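How to Pack a Care Package That Arrives in One Piece

Sep 8, 2025

A care package is a simple thing to send and an easy thing to send badly. Most of the trouble comes from the box being too big, the weight sitting on one side, or something soft going in next to something with corners. This page covers how to choose the box, what order to pack it in, and how to close it so it stays closed.

What you need

A sturdy cardboard box
Clear or brown packing tape, 2 inches wide
Packing paper or old newspaper
A few zip-top bags
A marker
A kitchen or bathroom scale
Scissors

Don't use masking tape or regular gift tape. Masking tape lets go in the cold, and gift tape is too thin to hold a flap down.

Step 1: Make the list before you get the box

Write down everything you plan to send, then lay it all out on a table or the floor. Push it together into a rough block shape. The box you want is a little larger than that block, with room for an inch or two of padding on each side.

People tend to do this the other way around. They find a box, fill it, and then keep adding things until the space is gone. That gets expensive quickly if the carrier charges by weight.

Step 2: Pick items that travel well

Good choices are flat, light, or hard to break. Wrapped candy, tea bags, instant soup, socks, paperbacks, playing cards, lip balm and small notebooks all do fine. Hard cookies ship better than soft ones. Brownies will make it if they are wrapped tightly and the trip is short.

Leave out anything in a glass jar unless you are willing to wrap it twice. Leave out chocolate from April until the weather cools off again, and longer than that if the box is headed somewhere hot. Gummy candy is safer, though it can stick together in the bag if it gets very warm.

Check the carrier's list of restricted items too. Perfume, nail polish, aerosol cans and some batteries have their own rules, and they are different for ground and air. If the package is going to another country, look up that country's food rules first. Meat, fresh fruit and homemade food are often refused.

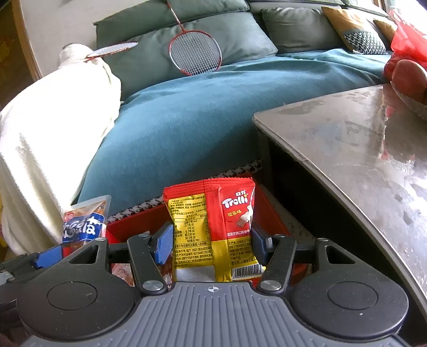
Step 3: Sort by weight

Make three piles: heavy, medium and light. Heavy means books, canned food and full bottles. Medium is boxed food and bigger bags of snacks. Light is clothing, tissue packs, chips and anything that crushes.

Weigh the whole lot now, before it goes in. Stand on the bathroom scale with everything in a tote bag, then weigh yourself without it and subtract. If the total is over 20 pounds, split it into two boxes or take something out. One heavy box is hard on the person who has to carry it up the stairs, and it is much more likely to be dropped.

Step 4: Prepare the box

Fold the bottom flaps in and run one strip of tape down the center seam, letting it go 3 inches up each side. Add a second strip on top of the first. Then tape across both short edges so the tape makes a capital H. Press it down with your palm.

A used box is fine as long as the corners are still stiff. Cover or peel off every old label and black out old barcodes with the marker. I once had a package come back to me because it was routed by the old label — my own fault, and the cookies were no good by then.

Step 5: Bag the liquids and powders

Shampoo, lotion, hot sauce, drink mix and laundry powder each get their own zip-top bag. Unscrew the cap, put a small piece of plastic wrap over the opening, and screw the cap back on. Press the air out of the bag before you seal it.

Keep scented things away from food. Crackers will pick up the smell of soap in a couple of days, even through the wrapper. Double bag the soap if both have to go in.

Step 6: Fill in layers

Crumple paper and cover the bottom of the box. Put the heavy items in first, flat and toward the middle. Fill the gaps between them with socks or more paper. The medium items go next. Light things go on top, followed by another layer of paper.

If you are including a card, put it on the very top so it is the first thing seen. Tuck a slip of paper with both addresses inside the box as well. If the outside label is torn off, the carrier can open the box and still find out where it belongs.

Step 7: Do the shake test

Hold the flaps shut and shake the box gently. If you hear or feel anything move, open it and add paper. The flaps should close flat without being forced. A bulging top will split at the seam, and a sunken top will cave in when another box is stacked on it.

Step 8: Close and label

Tape the top the same way you did the bottom. Put the label on the largest flat side, away from the seams, and cover it with clear tape if it was printed on plain paper. Some carriers ask you not to tape over the barcode, so check this first. Remove any string or ribbon, which can catch in sorting machines.

What to budget

Shipping usually costs more than people expect, so price it before you shop. Flat-rate boxes are a good deal for heavy things and a poor one for socks and chips. For light boxes, compare the price by weight.

Mail it early for birthdays and exam weeks. I allow 10 days inside the country, even when the estimate is shorter. College mailrooms can hold a box for a day or two before they send out a pickup notice, and dorms often want the student's full name and box number exactly as the school has it on file.

Take a picture of your receipt and keep the tracking number until you hear that the box got there.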